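The Trial Period

The kit came from Trarkel in a box that had clearly been designed by someone who had been told about boxes but preferred pillows. I had signed up for the home trial in February, on a night when I could not sleep and the website could tell. Teach a robot your way of doing things, it said. Twenty-one days, no obligation. The robot itself would be delivered once it had learned something.

I lived alone by then and had ways of doing things that nobody had seen in years. I tore the lettuce. I folded tea towels in thirds and then, for no reason I could defend, in half. It seemed a shame for all this to die with me.

The handles were called Traltness, which I took for a typing error until I saw it on the invoice as well. You held one in each hand and they did what your fingers would have done, only slower and with less feeling. The welcome booklet said most customers were comfortable within the hour. I was comfortable by the fourth day, if you count being able to pick up a sponge and regret it.

I ruined a pear. I ruined two eggs, and learned something about eggs. I rang the support line, which was called Nolte and had a warm, unhurried voice, and I said I was having some trouble with pressure.

"A lot of people come to us feeling that way," said Nolte.

I said I meant the grippers.

"Of course," said Nolte, and booked me into a group class.

The class was held across town, in a room with a good deal of light in it and a plant. I had expected other people like me, and was annoyed to find them. There was a retired dentist who was very good and let us know it by sighing. There was a couple who wanted the robot to learn to load the dishwasher and could not agree on whose way it should be taught, so that every session one of them loaded and the other watched with folded arms. There was a young man who wanted it to water his ferns while he worked up north. He practised pouring for an hour without spilling anything, and afterwards he looked as if he might cry.

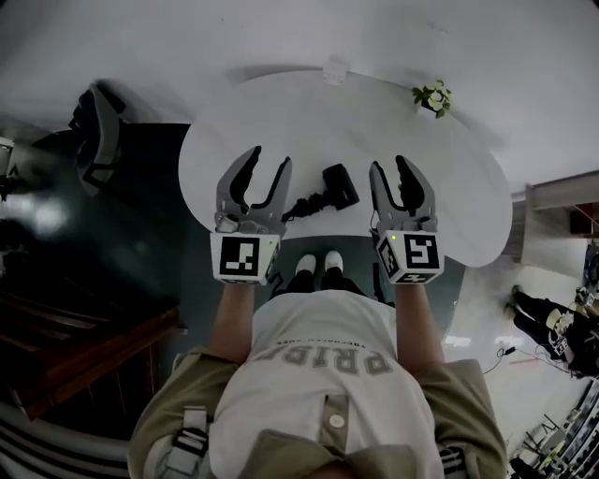 The instructor told us to stop thinking about our hands. She said the whole trick was intention. You had to mean the cup. I stood at the table meaning the cup as hard as I could, and the cup went over, and she said that was useful too, because the robot would need to know what going over looked like.

"Does it know I didn't want that?" I asked.

"It knows you did it," she said.

I thought about that on the bus.

The second week I got better, and like most people who get better at something I became unbearable. I made tea with the handles. I did up a coat button in four minutes and looked around the flat for someone to tell. I rang my sister and described the button. She asked if I was eating properly, and I said I was eating with the handles, and there was a silence on the line of the kind our mother used to do.

Each night the kit sent the day's work off to Trarkel, and each morning there was a score. The scoring was handled by a service called Rivum, which marked you in colours and gave a short comment. Mine were encouraging at first. Good reach. Nice steady return. Then one morning, next to my tea towels, it said: Hesitates before folding. Is something wrong?

Nothing was wrong. I have always stopped before the last fold. My husband used to come in at about that point and take the other end, though a tea towel hardly needs two people, and we would do it together like a flag. I suppose I had gone on leaving him the room. I had never noticed it, and now it was in amber, with a question mark.

I wrote back in the comments box that it was deliberate and should be kept. The box allowed seven words. I used all of them and had to drop "please".

The robot came on the last day of the trial, a modest thing, grey, about as tall as a letterbox. The delivery man stood it in my kitchen and asked me to sign that it was standing. It boiled an egg. It tore the lettuce the way I do, with what I can only call resentment. I gave it three tea towels off the line and sat down to watch, holding the cancellation form, which I had filled in that morning to be on the safe side.

It folded in thirds. Then it lifted the towel by the two near corners, held it out across the kitchen, and waited.

It was a long wait. The fridge went through one of its moods. I could see from my chair that the arms were quite steady and that it had all afternoon.

So I got up and took the other end.

I rang Nolte later to ask what happened if you kept it past the trial. Nolte said it was seven payments and the first would come out on the Monday, or whatever day I liked best. I asked if the egg could be a bit softer.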